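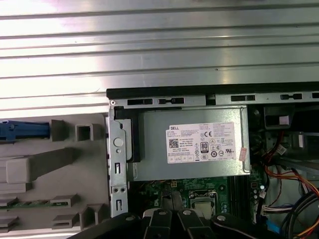 About Anwood Technical College

Anwood Technical College is an independent further education college in the town of Plirnham. It offers full-time and evening courses in electrical installation, computer maintenance, bookkeeping, joinery and office administration. The college is governed by a board of eight members and is funded by tuition fees, employer contributions and the income from a small endowment.

Our history

The college began as a set of evening classes held above the Mastemstead grain office, where clerks and apprentices could study arithmetic, drafting and business correspondence after work. Demand soon outgrew the rooms. The classes moved to the former Anwood schoolhouse, whose name the college has kept through two later changes of address. The present main building on Mastemstead Road was bought from the town and has been extended twice, first to add the workshops on the north side and later to provide a library and a dining hall.

Day courses were introduced when several local employers asked the college to train new staff during working hours. They now account for the larger part of our enrollment, although the evening program continues and remains open to any adult resident of the county.

Our students

The college has 1229 enrolled students, of whom 148 are apprentices sponsored by their employers. Students come to us directly from high school, from other occupations and, in growing numbers, after time spent raising a family. No entrance examination is required for most courses. Applicants who have been away from study for a long period may take a preparatory term in reading and mathematics without charge.

Teaching and staff

The college employs 40 teaching staff. All workshop instructors have worked in the trade they teach, and many continue to do so part time. Class sizes are kept small enough for each student to receive individual attention during practical work.

Oda Kvam has served as principal since the opening of the library wing. She previously taught bookkeeping at the college and still takes one evening class each term. Marit Lindholm is head of student services and is responsible for admissions, financial aid and housing referrals.

Governance and visits

The board meets each March to approve the budget and the course list for the coming year. Minutes are kept in the library and may be read there on request.

Prospective students and their families are welcome to visit on any Monday during term - please report to the front office on arrival. Group visits from schools should be arranged in advance through student services.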